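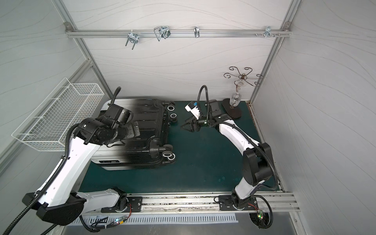 Welcome back, everybody, and thank you to all of you who have already sent in a question or two about our trip to the Stisetwood open day in June. This handout is meant to be read before you go, ideally with a cup of tea, and then again on the train home, when I think it will make rather more sense. We shall spend most of our time at the two-arm bench, and I would like you to arrive with the layout already in your head. Both arms are bolted to the same rail at the front of the table, so they share one line of reference and each can get at a good deal of the other's side. Look at the black suitcase lying on the mat with the left gripper resting on its top surface, while the right one waits with its fingers open, and ask yourself which arm you would call the leader. Then ask whether your answer would change if the case were twice as wide.

## What we covered in the last lecture

You will remember (I hope!) that we split two-handed work into tasks where the hands take turns and tasks where they have to act together. Pouring from a jug into a held cup is the second kind. Hanging a cup on a mug tree is mostly the first, though people do like to steady the tree with the spare hand, and I have had some lovely arguments with past groups over whether that counts. A suitcase can be either, depending on what you want done with it.

## Things to watch for on the day

- **Where the cameras sit.** A camera near the wrist sees the fingers very well and the rest of the table rather badly. Try to work out what each arm could be missing.
- **Cables.** They run along the links and loop away from the joints. Watch how much slack is left when an arm reaches right out.
- **Hard, ribbed surfaces.** Think back to the Rusitz notes on contact and friction, particularly section 5.
- **Waiting.** One arm often holds still while the other moves. Note how long, and whether you can tell why.

## Practical bits

We meet in the Ivden foyer and walk over together. The demonstration runs in 2 halves with a break between them, and the Feng room is open for sandwiches from noon. Please stay behind the yellow line while the arms are powered, and do ask the demonstrators anything you like, as they are a friendly lot and enjoy a good awkward question.

## Afterwards

Write me some 5 paragraphs on one movement that surprised you. Sketches are very welcome, however wobbly, and can go in the usual tray with your name on the back.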